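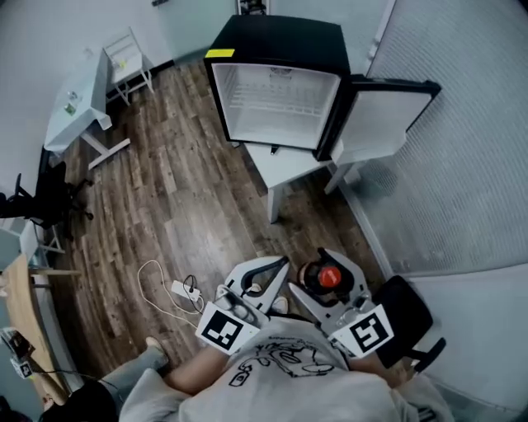
According to Tiburcio Solís, the water at Breltico comes out of the hill so hard that it furs up a kettle in a week, and the whole process at the bottling plant is arranged with that in mind. He said so at the gate, before we had signed in, and he came back to it several times over the next two hours.

The plant stands at the upper end of Breseo, past the last houses, where the road narrows to one lane. It opens to visitors one Saturday in December. We parked at the school and walked up, which took longer than the leaflet said. Entry was free. Hairnets were handed out at the door, and bags had to be left on a rack in the hallway.

The tour starts at the spring house, a low stone building with a locked iron door. There is little to see inside apart from a basin, a pipe and a gauge. The pipe runs 574 meters down to the plant. Solís said the original line was clay and leaked badly along the lower stretch. The present one was laid by Leblanc, the firm that also put in the two storage tanks.

From there we went to the filter room. It was cold and loud, and only those at the front could hear the explanation. I caught that the sand is changed every spring and that samples go to a lab in town each morning. One visitor asked whether anything is added to the water. The answer was no for the still and carbon dioxide for the sparkling.

The bottling hall took up most of the visit. There are 4 lines, and one was running. It fills nearly 600 bottles an hour, all of them glass. The returned bottles are washed at the far end, checked against a lit panel and sent around again. The Giker label is printed elsewhere and arrives on rolls. When a roll runs out, the line stops and a bell rings. This happened while we were there, and the new roll was on within a couple of minutes.

Tasting was in the canteen. The still water has a chalky taste that I liked less than I had expected to. The sparkling was better. A mixed crate costs 33 at the plant shop, deposit included, and the shop takes cash only.

The path back down is steep and was muddy at the second bend. Wear proper shoes. The lower gate is locked at five.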